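Kirkik Asks Grorkwood to Face the Bag of Bags

Home goods shop launches a July drive to fold, flatten and reuse the town's crumpled plastic 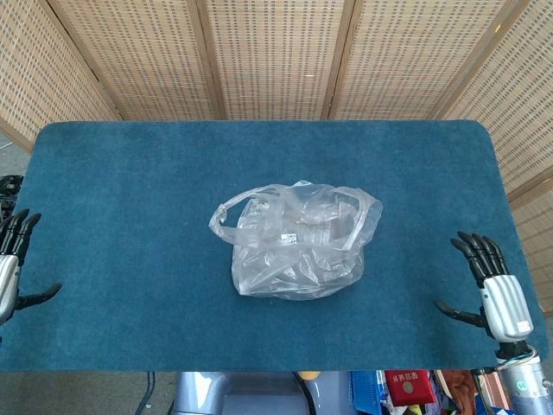

GRORKWOOD — Every home has a drawer that won't close, and Kirkik believes it knows why. Starting in July, the shop on Petkov Street will hold free folding sessions for people whose plastic bags have taken over the kitchen.

The drive follows a survey of 272 Kirkik customers, 81 of whom admitted to keeping a bag whose only job is to hold other bags. Several asked that their spouses not be told.

"People come in to buy a bigger drawer," said Todor Georgiev, who runs the shop. "I would love to sell them one. But a clear bag in a heap takes up as much room as a loaf of bread, and folded it fits in a shirt pocket. I'm talking myself out of business here."

Sessions last 20 minutes and cover pressing out the air, tucking in the handles and checking for old receipts, labels and the odd forgotten onion. Bring your own bags. Kirkik has plenty.

Kirkik hopes to see around 2,000 bags folded before the drive moves on to its Polatberg branch. Anyone who brings in five neatly folded bags gets a cotton tote, which the shop admits is also a bag.

Sessions start at 10 a.m. and 4 p.m. Sign up at the front counter.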